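# Kitchen counter pick-and-place: when do you throw a demo out?

**plivbridge_ops**

Second site is up and recording. Same task list as the first one: food item on plate, cans, tub, pepper, then the sink-side tasks.
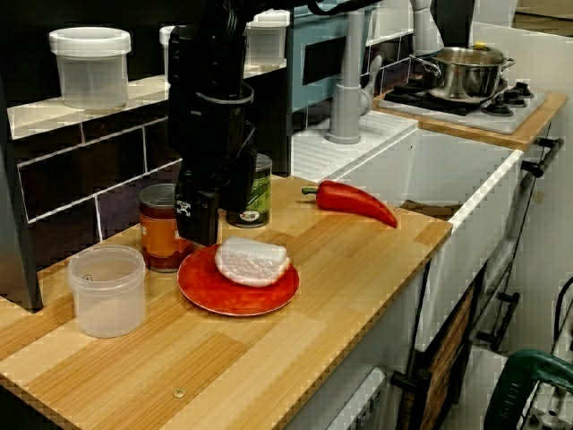 We have 837 teleoperated episodes on the counter tasks so far, and I need a rule for rejecting them before the next training run. At the moment the operator presses one of two pedals at the end (keep / discard) and that's the whole policy. Discards go to a separate folder and are not deleted.

My problem is the middle category. Operator closes on the food item, misses, backs off, regrasps, finishes. The pedal says keep. One of our two operators keeps all of those, the other discards nearly all of them. So the dataset now encodes whose shift it was.

Options I'm considering:

1. Discard any episode with more than one gripper close.
2. Keep everything that ends in success.
3. Keep everything, label segments afterward.

What are people doing?

---

**sindetetti**

Option 1 is wrong for a counter like that. Soft irregular food on a plate with a rim, you will get regrasps at test time no matter what. If the policy has never seen an open gripper moving away from an object it just failed to grasp, it hovers there with the fingers shut until timeout. We lost most of June to that.

Option 2 until you have evidence against it.

---

**torque_ledger**

Disagree with option 2 as stated. "Ends in success" includes the episode where the operator stopped for eight seconds to look at something else, and the one where they shoved the plate into a can and recovered by luck. Behavior cloning will copy the pause. Pauses are worse than regrasps in my experience: the observation barely changes during one, so the policy has no cue for when to start moving again.

Trim idle frames first, then argue about regrasps.

---

**plivbridge_ops**

We trim at the start and end only. Nothing in the middle. I'll check how many have long interior pauses.

---

**Gwilym Beddoe**

Option 3, and it isn't as expensive as it sounds. We label with gripper state changes plus end effector speed, which gives candidate boundaries automatically, and a person only confirms them. One annotator did 400 episodes with the tool before we touched a model. Labels were: approach, close, lift, transport, release, recover. The "recover" label is the one that earned its cost. You can weight it, drop it, or train on recover segments while masking the bad approach that came before.

That last setting is what I'd try. You want the correction in the loss and the mistake out of it.

Separate point. Are you varying the clutter? Two cans, a tub and a pepper near the plate is a good mix of shapes, but if they sit in the same spots every episode, the policy will use them as landmarks. Ours learned to find the plate from a can. We moved the can and the arm went to where the plate would have been.

---

**plivbridge_ops**

Positions are re-rolled by a script every 22 episodes. It prints a layout and the operator sets it up by hand.

---

**sindetetti**

22 is too long. Re-roll every episode, even if it's only the plate.

---

**torque_ledger**

That halves throughput if a person has to move everything. I'd do small plate shifts every episode and a full layout at the interval you have now. Also hold out complete layouts for evaluation. Splitting randomly by episode puts near duplicates on both sides and your validation loss will look great and tell you nothing.

---

**sindetetti**

Fine with the compromise. Not fine with calling it half, it took us maybe a few seconds to nudge a plate.

---

**torque_ledger**

I said everything, not the plate.

---

**plivbridge_ops**

Ran the pause check. 538 episodes have no interior pause over one second. The others do, and they skew heavily to the operator who keeps the regrasps, so the two effects are tangled together in what we have.

Plan:

- Cut interior idle frames where end effector speed is under threshold AND gripper state is constant for one second.
- Segment labels per Beddoe, recover kept, failed approach masked.
- Plate shift every episode, full layout every 22.
- Hold out by layout.
- Written keep/discard rule on the wall, so the pedal means the same thing on both shifts.

Then train with and without the recover segments and compare on the held-out layouts.

---

**Gwilym Beddoe**

Be careful with the idle cut right after a close. The gripper command is constant but the fingers may still be moving. Use measured width instead of the command or you'll clip real grasps on anything soft.

---

**lerkutard**

Does the speed threshold need to be different for transport? Slow carries over the plate rim look like idle in our logs.

---

**plivbridge_ops**

Good catch on measured width, we log both. On the threshold, I don't know yet. Will plot speed by segment once the first batch is labeled.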